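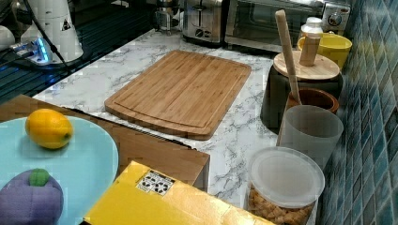
Fig. 4.1 Counter with the cutting board in place and the row of containers along the tiled wall.

4. Setting up the breakfast counter

This section is for club members running the Closura pick-and-place tasks. Read section 3 (power and emergency stop) first. Setting up takes two people 40 minutes.

4.1 Laying out the counter

1. Lay the cutting board flat in the middle of the counter.
2. Put the tall containers against the tiles. Leave the marble near the board clear.
3. Put the toy fruit on the blue plate.
4. Stand the toy bread upright in one slot of the toaster and leave the other slot empty.

Caution: The toaster and toaster oven must be unplugged at the wall before the arm is powered.

4.2 Setting the start pose

1. Load the Hayashi profile and jog the arm at the lowest speed.
2. Bring the gripper over the board with the fingers pointing straight down.
3. Check the cable for slack, then save the pose.
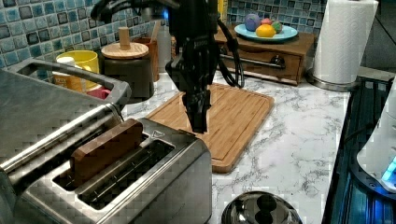
Kiyoshi Shimada asks that teams save the pose twice, under separate names, as 317 was overwritten in November and the whole practice run had to be done again.

4. Send the arm home and recall the pose. If it stops in a different place, repeat from step 1.

4.3 Running a task

One member drives and one keeps a hand on the stop button. Swap after every 3 runs. Call out "clear" before each start and wait for the reply. A run ends when the toy is released or when 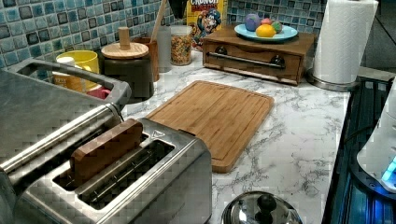
the driver calls time, whichever comes first. Write the result on the Rastus sheet before resetting anything.

Note: A toy that falls off the counter counts as a failed run. Put it back by hand only with the arm stopped.

4.4 Checking from above

Open the overhead view and compare it with the layout print. Move the board until its edges match. Archie Buchanan keeps the spare prints.

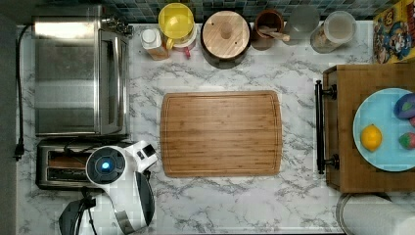

Fig. 4.2 Overhead view, board empty, plate on the tray to the right.

If the plate is out of place, go back to 4.1 and save the pose again.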